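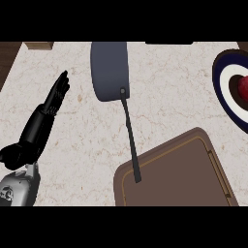 作業記録 1月
ウルノルハム石材保全室 第二作業室
件名:調理台用大理石の酸による艶引けと、含浸剤の効果に関する予備試験
記録者:クリスティーナ・ヴァーヴラ(Kristýna Vávra)

前回からの継続事項
前回の記録で保留とした試験片の乾燥は、本日9時の秤量で恒量に達したと判断した。前日夕方の値との差は天秤の読み取り限界以下である。これに伴い、含浸剤の塗布を午前中に実施した。なお、試験片242は裏面に古い接着剤の残りが見つかったため、吸水量の評価からは除外し、光沢の測定にのみ用いる。接着剤の種類は不明。削り落とすことも検討したが、裏面の状態が変わるため見送った。

目的
調理台として使用される大理石について、レモン果汁や食酢による艶引けが含浸剤の塗布によってどの程度抑えられるかを確認する。大理石の主成分は炭酸カルシウムであり、酸と接触すれば表面が溶解する。含浸剤は本来、油や着色液の浸透を遅らせるためのもので、酸による溶解を防ぐ目的の材料ではない。しかし使用者からの相談では両者が混同されている例が多く、当室の手入れ案内の記述も曖昧である。改訂にあたり、根拠となる観察を自室で得ておく必要がある。

試料および材料
石材はコキッツ産の白色系大理石、本磨き仕上げ。同一の板から切り出したものを使用した。脈の多い部分と少ない部分が混在しており、この点は吸水量のばらつきの原因となりうる。
含浸剤は溶剤系のクリヴェンと水系のレディの2種。いずれも未開封品を使用。
酸は濃度5%のクエン酸水溶液を当日調製した。果汁は銘柄や個体による差が大きいため、今回は用いない。
対照として無塗布の試験片を同数用意した。

手順
1 試験片表面を中性洗剤の希釈液で拭き、精製水で拭き上げたのち乾燥。
2 含浸剤を不織布で塗布し、15分静置後、表面に残った分を乾いた布で拭き取る。
3 換気下で養生。溶剤系については蓋付き容器に入れないこと。
4 光沢計により塗布前後の値を記録。測定位置は型紙で固定する。
5 クエン酸水溶液を滴下し、所定時間の経過後に吸い取り、精製水で拭く。
6 乾燥後、同位置で再度光沢を測定。あわせて斜光で目視確認を行う。

経過
塗布は10時過ぎに開始した。クリヴェンは伸びがよく、拭き取りにも支障がなかった。レディは静置の後半で表面に薄い膜状のものが残り、乾いた布では取りきれなかった。同じ剤をごく少量含ませた布で軽く拭くと落ちたため、以降の試験片は同じ処置に統一した。製品の説明書には再湿潤による拭き取りの記載があるが、当室の手順書には反映されていない。追記のこと。

塗布による色の変化は、クリヴェンで脈の部分がわずかに濃く見える程度であった。レディでは差を認めなかった。濡れ色を嫌う依頼主には事前の説明が必要と考えられる。

養生の終了を待たず、予備として各条件1片のみ酸の滴下を行った。養生が完了していない状態での結果であるため、数値は別紙の仮記録に留め、本記録には傾向のみ記す。
無塗布片:滴下の直後から縁に細かな気泡。拭き取り後、円形の曇りが明瞭。指先で触れると段差に近いざらつきがある。
クリヴェン塗布片:液滴は盛り上がった形を保ち、接触面積が小さい。ただし接触した範囲の曇りは無塗布片と区別しがたい。
レディ塗布片:液滴の形は両者の中間。曇りの程度は同様。

所見
現時点では、含浸剤は液の広がりを抑えるが、接触した箇所の艶引けを防ぐものとは認められない。曇りの面積が小さくなることをもって「効果あり」と表現した場合、使用者に誤った期待を与えるおそれがある。手入れ案内では、しみの予防と艶引けの予防を別の項目に分けて記述することが望ましい。

艶引けの補修についても併せて検討した。軽度の曇りであれば、炭酸塩石材用の研磨粉を少量の水で練り、湿らせたフェルトで磨くことにより目立たなくなる場合がある。ただし周囲との艶の差が残りやすく、局所の処置で済ませるか天板全体を磨き直すかは、面積と光の当たり方を見て判断する。窓際に据えられた天板では、正面から見えない曇りが朝夕の斜光で現れる。現地確認の時間帯を受付票に記入する欄を設けたい。
あわせて、全面をつや消しの水磨き仕上げに変更する提案も選択肢に含めるべきである。艶引けそのものは起こるが、周囲との差は目につきにくい。一方で指紋や油の跡は磨き面より残りやすいとの報告が室内にあり、別途確認する。

不備および注意
光沢計の校正は午前の測定前に行ったが、午後の測定前の校正記録が欠けている。校正板の値は測定終了後に確認し、許容内であった。次回より、用紙の左上に午前・午後の欄を分けて設ける。
型紙の一部が水分で反り、測定位置が若干ずれた可能性のある試験片がある。型紙は透明樹脂の薄板で作り直す。
溶剤の付着した布は金属製の蓋付き容器に収め、所定の場所へ移した。容器の残量に余裕がない。回収の依頼を出すこと。

次回の予定
養生完了後、残る試験片について本試験を実施する。滴下時間は短い側の条件を追加する。すぐに拭き取った場合にどこまで差が出るかは、使用者への助言として最も問い合わせの多い点である。
油の浸透試験は別の試験片で行う。酸で処理した面を転用しない。
レディの追加分の発注可否を確認。クリヴェンは在庫で足りる。
試験片242の裏面については、写真を撮って台帳に添付のうえ、入荷時の検品記録と照合する。

追記(16時)
養生棚の温湿度計の電池を交換した。交換前の表示が正しかったかは確認できていない。昼以降の湿度の値には括弧を付した。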